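Startseite · Anleitungen · Werkstatt · Forum · Über uns

Einem kleinen Roboterarm das Toastbrot beibringen: Vorführen mit Fernsteuerung

Lesezeit: 6 Minuten | 23 Kommentare | 156 Mal geteilt

Wer einem Roboterarm eine Aufgabe im Haushalt zeigen will, denkt meistens zuerst an das Programm. Bei mir ist inzwischen die meiste Arbeit auf dem Tisch, bevor ich den Rechner einschalte. In dieser Anleitung beschreibe ich, wie ich die Aufgabe „Brot aus dem Toaster nehmen und auf den Teller legen“ mit dem Führungsarm vorführe und aufnehme. Der Arm lernt danach aus den Aufnahmen. Das Lernen selbst behandle ich nur kurz, dafür gibt es auf dieser Seite schon einen eigenen Text.

Ich setze voraus, dass Ihr Arm montiert ist, dass beide Arme (der geführte und der führende) kalibriert sind und dass Sie mindestens eine Kamera am Handgelenk haben. Als Software verwende ich Rana zum Aufnehmen und Clanberg zum Anschauen und Aussortieren. Mit anderen Programmen geht es ähnlich, nur die Menüs heißen anders.

Was Sie brauchen

– einen Arm mit Greifer und einen Führungsarm
– einen Toaster mit zwei Schlitzen, Stecker immer gezogen
– einen flachen Teller
– weiße Platten als Seitenwände, mit Winkeln befestigt
– etwas Malerkrepp und einen Bleistift
– zwei oder drei Scheiben Brot, die schon getoastet sind

Zum Brot eine Bemerkung. Frisches Toastbrot ist zu weich, der Greifer drückt es zusammen und nach wenigen Durchgängen hat es eine Taille. Ich toaste die Scheiben vorher in der Küche leicht an und lasse sie einen Tag offen liegen. Sie halten dann viel länger, aber sie krümeln mehr. Ein weicher Pinsel neben dem Tisch ist deshalb nützlich.

Schritt 1: Den Arbeitsplatz begrenzen

Stellen Sie die weißen Wände an die beiden Seiten des Tisches. Ich hatte am Anfang keine Wände und die Kamera am Handgelenk hat bei jeder Drehung etwas anderes gesehen, einmal das Fenster, einmal meine Knie. Mit den Wänden bleibt der Hintergrund ruhig. Die Winkel müssen fest sitzen. Eine Wand, die sich beim Aufnehmen langsam neigt, bemerkt man erst am Abend in Clanberg.

Achten Sie auch auf das Licht. Auf Holz gibt es leicht einen hellen Fleck, und ein glänzender Teller spiegelt noch stärker. Ein wenig davon stört nicht. Es soll nur während der ganzen Aufnahme ähnlich bleiben, also Rollladen entweder offen oder geschlossen lassen und nicht dazwischen wechseln.

Schritt 2: Toaster und Teller aufstellen

Der Toaster steht bei mir links und schräg, der Teller direkt daneben. Der Weg vom Schlitz zum Teller ist so sehr kurz und der Arm muss die Scheibe nicht über den halben Tisch tragen. Markieren Sie die Ecken des Toasters mit Bleistift auf dem Tisch. Er verschiebt sich bei jedem Griff ein kleines bisschen, und nach einer Stunde ist er gewandert.

Auf der anderen Seite darf ruhig etwas liegen, das mit der Aufgabe nichts zu tun hat. Ich lasse die Schneidematte immer auf dem Tisch und lege manchmal einen Gegenstand darauf. Der Arm soll lernen, dass ihn diese Sachen nichts angehen.
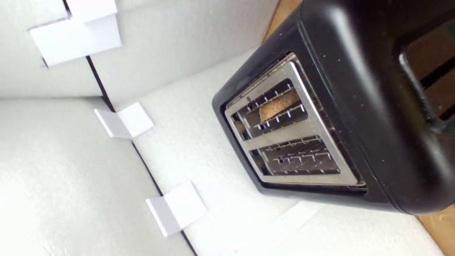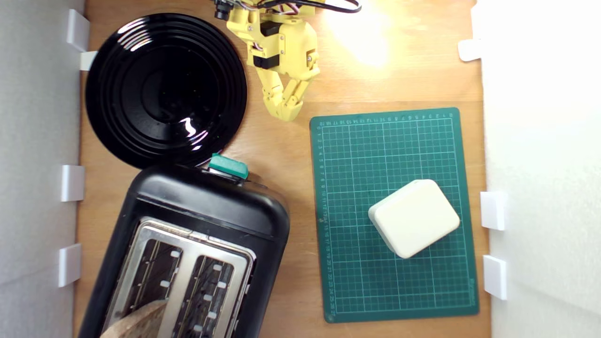
Toaster mit Brot in einem Schlitz, einmal nah und einmal mit dem Greifer am Tisch

Text und Fotos: Redaktion Werkstatt Altby
Veröffentlicht am 20. Juni

Schritt 3: Die Startposition festlegen

Jede Vorführung beginnt mit derselben Haltung. Der Greifer hängt zwischen Teller und Matte, die Finger zeigen nach unten und sind knapp über dem Holz. Aus dieser Haltung erreicht man den Schlitz ohne große Drehung der Schulter. Speichern Sie die Haltung in Rana unter „Start“ und fahren Sie sie nach jedem Durchgang automatisch an. Mit der Hand trifft man sie nie genau.

Schritt 4: Trocken üben

Nehmen Sie noch nichts auf. Führen Sie den Arm zehn Minuten lang nur zum Schlitz und wieder zurück, ohne Brot. Das klingt langweilig, aber man muss zuerst ein Gefühl bekommen, wie stark der Arm der Hand hinterherläuft. Bei meinem Arm ist die Verzögerung klein, doch beim Schließen der Finger merke ich sie deutlich.

Schauen Sie beim Üben nur auf das Kamerabild und nicht direkt auf den Tisch. Der Arm hat später auch nur dieses Bild. Wenn Sie die Scheibe im Bild nicht erkennen, kann er sie auch nicht finden. Bei einem dunklen Schlitz mit vielen Drähten ist das ein wirkliches Problem, besonders wenn das Brot tief sitzt. In diesem Fall stelle ich den Hebel ganz nach oben oder lege ein Stückchen Karton unter die Scheibe. Der Karton ist nur erlaubt, wenn der Stecker wirklich gezogen ist!

Schritt 5: Greifen

Führen Sie die Finger von oben an die Scheibe, ein Finger auf jeder Seite. Die Finger sollen parallel zum Schlitz stehen, bevor Sie tiefer gehen. Wer erst unten dreht, bleibt an den Führungsdrähten hängen. Schließen Sie langsam, warten Sie einen kurzen Moment, und heben Sie dann senkrecht an. Erst wenn die untere Kante der Scheibe ganz über dem Metall ist, bewegen Sie den Arm zur Seite.

Der kurze Moment vor dem Heben ist wichtig. Ich habe ihn in meiner ersten Serie weggelassen, weil ich schnell sein wollte. Der Arm hat später angehoben, bevor die Finger geschlossen waren, und zwar jedes Mal.

Schritt 6: Ablegen

Senken Sie die Scheibe bis auf den Teller, öffnen Sie die Finger nur so weit wie nötig und fahren Sie gerade nach oben weg. Nicht fallen lassen. Auf einem glatten Teller rutscht das Brot sonst über den Rand.

Schritt 7: Aufnehmen und wechseln

Eine Vorführung dauert bei mir 23 Sekunden. Ich mache immer eine kleine Serie und ändere dann eine Sache: das Brot im anderen Schlitz, der Toaster um zwei Finger breit verschoben, der Gegenstand auf der Matte an einem anderen Platz. Bitte nicht alles zugleich ändern, sonst wissen Sie am Ende nicht, woran der Arm scheitert.

Für diese Aufgabe habe ich 156 Vorführungen behalten. Zusammen sind das fast genau eine Stunde Material. Missglückte Versuche lösche ich sofort mit der Taste R. Eine Ausnahme mache ich, wenn ich den Fehler in derselben Bewegung sauber korrigiert habe. Solche Aufnahmen sind wertvoll und ich lasse sie drin.

Schritt 8: Durchsehen

Öffnen Sie die Serie in Clanberg und lassen Sie sie mit doppelter Geschwindigkeit laufen. Ich suche nach langen Pausen, nach der eigenen Hand im Bild und nach Durchgängen, bei denen der Toaster mitgehoben wurde. Danach starte ich das Training mit 2000 Schritten, nur als Probe. Sieht die Bewegung schon ungefähr richtig aus, lasse ich es über Nacht weiterlaufen.

Häufige Fehler

Der Arm fährt immer zum gleichen Schlitz: Sie haben zu selten gewechselt.

Der Arm zittert über dem Brot: meistens haben Sie beim Vorführen selbst gezögert. Die Hand auf einem Kissen abstützen hilft.

Die Finger rutschen ab: etwas Gummi auf die Fingerspitzen kleben, und danach neu aufnehmen. Alte und neue Aufnahmen habe ich einmal gemischt, das Ergebnis war schlechter als beide allein.

Die Konfiguration für Rana liegt im Forum im Bereich Waneck, Beitrag 3615. Wer einen anderen Greifer hat, muss dort die Werte für die Öffnung anpassen.

Teilen · Merken · Drucken · 23 Kommentare anzeigen

Vorheriger Beitrag | Nächster Beitrag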